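Bråten Town Council Opens Second Stage of Market Street Drainage and Paving Works

Bråten Town Council has approved the second stage of the Market Street works, covering the stretch between the Badov bridge and the old grain store. Contractor Bernoso will begin site setup in May.

The stage includes 300 meters of replacement storm drain, new curbs on both sides and 44 parking spaces, 13 fewer than at present. The speed limit will drop to 30 km/h once the surface course is laid.
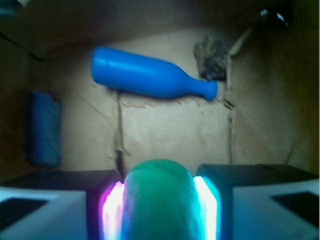
Two-way traffic will be kept open except during drain crossings, when a signed detour will run along Rakine Road. Deliveries to shops on the north side are to be made before 10 a.m. for the length of the work.

"The existing drain is undersized at the bridge end, and that section will be replaced first," said Zoila Ríos, the council's works engineer. "Paving follows in short lengths - no frontage should be without footway access overnight."

Drawings can be viewed at the council office during opening hours. Written comments on the parking layout should be addressed to Aled Humphreys, Roads Section.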